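Clearing the table, one phone at a time

My mother had a rule that no one left the kitchen until the table was clear, and I have been thinking about it a good deal since I started asking people who build robots whether their machines could manage it yet. You would suppose so, wouldn't you? We have had dishwashers and washing machines for so long that picking up somebody's mobile and putting it back where it belongs sounds like the easy end of the housework.

Hadiza Isah, who has spent three years on the problem at a small firm called Tenari, was very kind about my optimism. She made me a cup of tea, moved a pile of post so I could sit down, and pointed out that I had just done two things her software still finds hard. Her team's project is known as Fillau, and its whole purpose is tidying: an arm, a table, a few of the odds and ends that gather on any flat surface by teatime, and the job of picking up the right one without knocking the rest about.

Most of the practice happens inside a computer, where a dropped phone costs nothing and the arm can try again all night long. Isah's team ran 1037 attempts at the tidying task in one stretch last June, and she went through the failures herself (266 of them, over a great many biscuits). It is oddly absorbing to watch. I had meant to stay for a few minutes and was still there at lunch, leaning towards the screen and willing the fingers on.
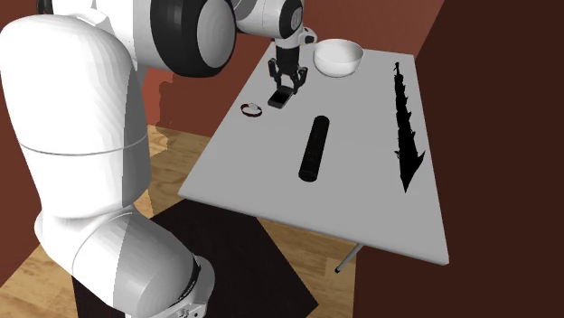
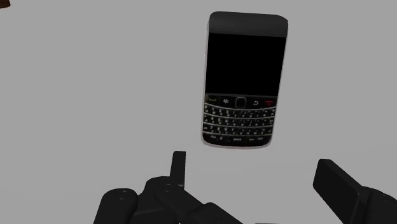 The phone on the simulated table, with the gripper's black fingers close by.

Why flat things are a nuisance

A phone, it seems, is a thoroughly awkward customer. It lies flat, so there is very little edge to get hold of, and if the fingers come down a touch too far to one side they push it along the table instead of lifting it. You and I slide it to the edge or tip it up with a fingernail and never give it a thought. A gripper with two fingers has to line itself up properly from above, at whatever angle the phone happens to have been left, and then close by just the right amount.

Bowls bring their own troubles, and so does anything long and round that likes to roll. Isah told me she has become a terrible guest at dinner parties — she catches herself studying how people pick up their spoons.

When can I have one?

I asked, of course. Everyone does. There are braver people in the business than Isah, and at Onuoha, a rival firm, I was told cheerfully that a table-clearing arm would be in ordinary homes before my boiler needed replacing. I didn't like to say how old my boiler is.

Isah would sooner talk about shop floors, where the tables stay put and the same sorts of objects come round again and again. She hopes to try the tidying software at Ernen, a repair business with 27 benches, to sort handsets at the end of a shift. Homes, she thinks, will have to wait a good while longer. I went back to mine and cleared the table by hand, post and all.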